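Prumlow Desk Board, White

Item 332
Sold by Ilavau Office Supply

The Prumlow is a flat rectangular board that lies on top of an existing desk or table. It protects the tabletop from scratches, pen marks and cup rings, and gives a level surface for typing and writing. No screws or clamps are used. The underside has 15 small rubber pads, already attached.

Width: 80 cm
Depth: 60 cm
Finish: matte white, sealed edges
Use: indoor only

Measure the tabletop before ordering. The board should not extend past the front edge of the desk. On tables with a raised rim, order the Una size, which is narrower and has rounded corners. 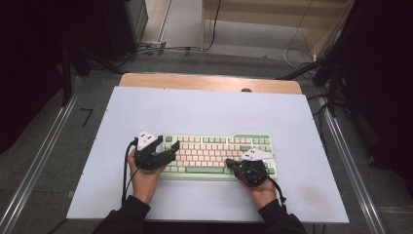 The surface is wiped with a damp cloth and mild dish soap. Ink comes off with rubbing alcohol if treated the same day. Do not use scouring powder or steel wool. Hot pans and soldering irons will mark the finish permanently.

The board ships flat in a cardboard sleeve. Store it flat as well; boards left leaning against a wall for some months can bow slightly. Replacement pads are sold separately in the Kirui parts pack.

Boards with chipped corners are exchanged if reported before use. Write to Kanini Mrema in returns and include the item number. For bulk orders and custom sizes, contact Arnel Barredo. Custom sizes ordered in April ship in May.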